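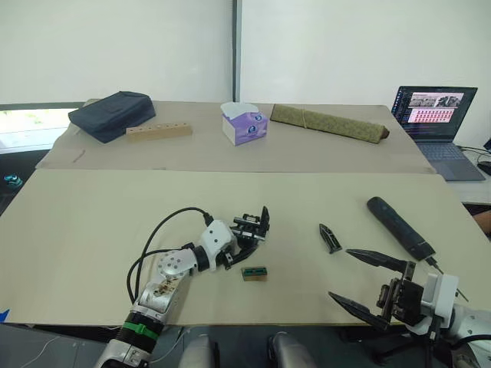
Posted in October by bastholm_gran

My sourdough starter smells like nail polish remover and I'm a bit heartbroken, as I've kept it going for 2 years. Can it be saved, or do I start over?

marchetti88

Oh, please don't toss it! That smell just means it's hungry. Stir it well, keep a spoonful, and feed it equal weights of flour and water twice a day — mine perked up by the third day, though it sulked a little first.

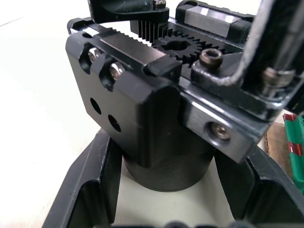 Keep it somewhere cozy, too, and use the rest in pancakes (some 300 grams makes a nice stack for the family).

multska

Pink streaks or fuzz, throw it out. Otherwise feed it.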